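**Welton Robotics Club > Projects > Folding task: hoodies are killing our numbers**

**kanaujia_k** wrote:

Starting a new thread because the old one got onto T-shirts again. For the folding project we agreed each of us would record demos at home with the hand-held grippers, then train on the pooled set over the break. I've been through everything uploaded up to December 28, 2021 and we have 310 usable demos. Only 48 are hoodies, and the policy drops nearly every one at the second sleeve.

I'd like to settle two things before we train again: whether drawstrings get tucked in before recording, and which sleeve goes first.

**blesedma52** wrote:

Baltasar here. I vote we leave the drawstrings alone. A hoodie out of the dryer doesn't have its string tucked in, and the task sheet says "as found". My order has been left sleeve, right sleeve, hood down, then hem up to the shoulders. Zipper done up the whole way first, otherwise the two fronts slide apart when you lift the hem.

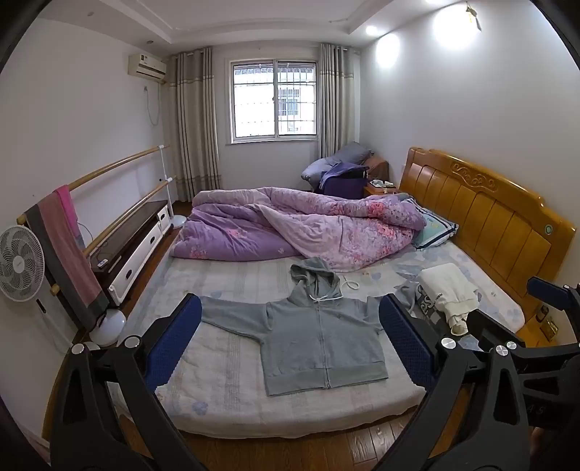
The sleeves have to come in past the zipper line or the final fold ends up wider than the template. I was stopping short in November and had to redo a whole evening's worth.

**skandasside** wrote:

Disagree on the hood. If you leave it until third, you're folding it down over two sleeves and it springs back up. Hood first, flat onto the body, then sleeves over top to hold it. I did 52 that way on tees with hoods and lost very few.

Agree on the zipper.

**stallatico** wrote:

Hood first is fine for thin fabric. On a heavy fleece it makes a lump right where the gripper has to pinch and the pads skate off. I've switched to Baltasar's order for anything with a ribbed hem.

Separate issue: are we still recording on beds? The mattress gives when you press down, so the fingertip height is all over the place. The club room has a proper table.

**kanaujia_k** wrote:

Beds stay in. The final demo in the new year is in a room we haven't seen, and last year's team trained only on the grey table and couldn't pick a sock off a patterned blanket. I'd sooner have noisy heights and some variety in the colours.

**skandasside** wrote:

Then at least pull the sheet tight before you start. I have 4 runs where the sheet got pinched along with the hem and the whole thing came up together. Those should be tossed, they're in my folder marked "bad".

**blesedma52** wrote:

Don't toss them, label them. We can use them as failures for the grasp check.

On the hood, could we do half and half? If both orders are in the set with a tag, we can train each one on its own and compare.

**stallatico** wrote:

Half and half means 24 of each from what we've got, if they even split evenly. That's not enough to compare anything. Pick one order and everybody records more.

**kanaujia_k** wrote:

OK, going with stallatico on this. Sleeves first, hood third, zipper up, drawstring left as found, sheet pulled tight. Skandasside, your hood-first runs stay in the archive but out of the training set for now.

Please keep the second camera angle the same within a session. Two of the uploads change partway through and I can't line them up.

**skandasside** wrote:

Still think you'll see the hood pop up — but fine. I'll record sleeves-first on the weekend and post the success rate for both.

**blesedma52** wrote:

Can someone bring the spare pads to the next meeting? One of mine is lifting at the corner and I'm out of the good tape.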